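Zamavine Community Boards > Home & Garden > Kitchens and Dining Rooms
Topic: Matte gray-brown tabletop, would you do it again?

lavoie_kitchen_gal
OK so we are finally replacing the dining table my in-laws gave us and I've fallen for one with a flat, matte taupe top. Kind of gray, kind of brown, depends on the hour. My husband thinks it'll look like a conference room. We have two kids, a dog who believes he is a kid, and I cook most nights, so this thing is going to get used hard. Anybody living with one? Do you still like it?

drilach77
We've had ours 9 years. Love it. Crumbs don't show, dust doesn't show, and water spots don't show unless you get down at eye level like my mother does. Before that we had glossy black and I wiped it down constantly, I'm talking before breakfast, after breakfast, and again when the sun came in.

pennyforthepot
Gonna be the grump here. Crumbs don't show, sure, but grease does! Any matte top I've ever owned picked up fingerprints where people rest their hands, and you can't buff them out because there's no shine to buff. I sold mine after 13 months. Go with real wood and a decent oil and you can fix whatever the kids do to it.

drilach77
What were you cleaning it with though? If it was one of those sprays that promise a shine, that's your trouble. It leaves a film and then the film gets the fingerprints. I use a drop of dish soap in warm water and a dry towel after. Takes a minute.

pennyforthepot
I used plain dish soap. I'm not new at this.

lavoie_kitchen_gal
Ha, please don't fight on my thread, I need both of you. Penny, was yours a lighter color or dark? The one I'm looking at is in the middle, I'd say mushroom but a little colder. I went back to the store at 4 in the afternoon to see it without so many lights on and I liked it even more, which didn't help me make up my mind at all.

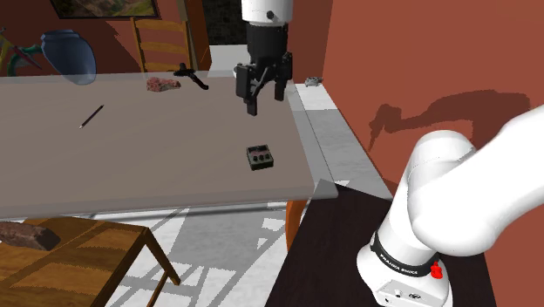
The other thing is the size. It's a big rectangle and our dining room is narrow, so we'd have to scoot along the wall to get to the far chairs. I taped the outline on the floor with painter's tape and made everyone walk around it for a weekend. The dog lay down in the middle of it. My husband says we could live with it, my daughter says she wants the round one – so no progress there.

pennyforthepot
Mine was dark, almost charcoal. So OK, maybe a medium color hides more. I'd still ask for a sample piece, take it home and put a buttery hand on it.

flurkusel
The butter test is real, I did it with salad dressing. Also measure from the table edge to the wall with a chair pulled OUT. Everybody measures with the chairs pushed in and then Thanksgiving comes.

yesenia_ticona
Hi, Yesenia here, I used to sell dining sets. Flurkusel is right about the chairs. On the color I'd worry less about the top and more about your floor. Gray-brown over a gray floor goes flat fast, and over a warm wood floor it looks great. A rug can help if you're stuck with the floor you have.

drilach77
No rug under a dining table with two kids. Sorry Yesenia, I will die on this hill. We found rice in ours from a dinner I couldn't even remember cooking.

yesenia_ticona
Fair, lol. Flatweave then, something you can drag outside and hose off.

lavoie_kitchen_gal
Floor is oak, kind of honey colored, so that's good news! I'm asking the store for a sample tomorrow. Will report back once it's been through taco night.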